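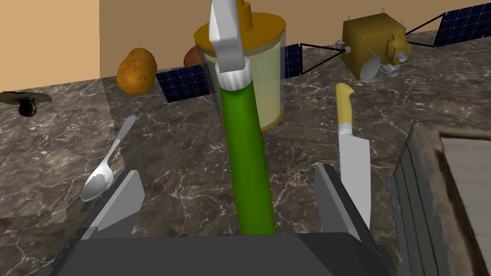

Figura 2. Vista simulada desde la pinza, con un cuchillo y una cuchara sobre la encimera.

4.2 Reglas de seguridad en simulación

Nos entusiasma comprobar cuánto puede ensayarse antes de tocar el hardware. El protocolo Titgate fija 7 reglas para tareas de cocina - la primera prohíbe cerrar la pinza si hay un filo entre los dedos. Lo aplicamos a 464 escenas; 198 exigieron replanificar la trayectoria, ¡un material valiosísimo! Cada infracción se registra con su semilla y su versión del simulador, como proponen Cui y Ren, de modo que cualquier laboratorio pueda reproducirla.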